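Lorngate's storage update is live, and your bank will thank you

8 Mar 2022

Good news for anyone who has spent the winter dropping cabbages on the floor to make room for ore: the long-awaited storage update for Lorngate went live this morning, and it's a big one! Bank space for all players rises from 289 slots to 1,000, and the new house storage system is in the game at last, along with a short quest to unlock it.

The quest is called The Vescombe Ledger. You start it by talking to Partanen, the grumpy quartermaster on the east dock at Vescombe, who has lost track of a shipment and would like somebody else to find it. You'll need level 30 Carpentry and a free evening, plus a lantern for the cellar section (don't skip the lantern, I did and walked into the same wall for ages). There's no combat unless you choose to argue with the smugglers, and the writing is some of the funniest the team has done since the goose trial.

Finish it and you can build storage in any player house. Furniture comes in three tiers – shelf, cabinet and vault – and each one can be set to hold a single type of item, so your potions need never mix with your fishing bait again.

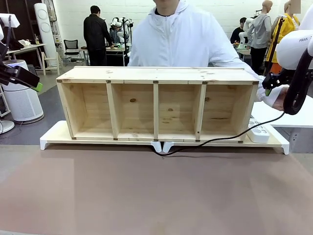
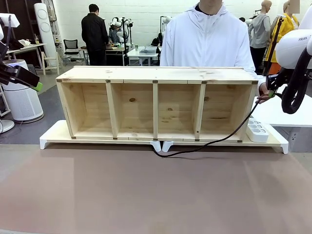
Lead designer Myung-ja Moon told players on the launch stream that house storage had been on her wish list from the very start, and that the team threw away two versions before settling on this one. The first was a plain list of items, which worked but felt like a spreadsheet. The one we've got shows your things where you put them, and the basic shelf is a long pine box split into four open compartments by upright dividers. Each compartment in the game takes one kind of item and shows it off at the front, so a full row of dragon eggs looks as splendid as you'd hope. Cabinets have doors, for those of us with less tidy habits.

There's a lovely surprise for crafters too. Breretti, the travelling merchant, now sells wood stains for 1,234 coins a pot, and every piece of storage can be recoloured as often as you like. I've already done my whole kitchen in marsh green and regret nothing.

A few smaller changes came in with the same patch. Cats no longer block doorways, the Vescombe ferry runs at night, and the search box in the bank finally remembers what you typed last. Vaults can't be shared between friends yet, but Moon said shared storage is planned for July, together with a second quest for Partanen.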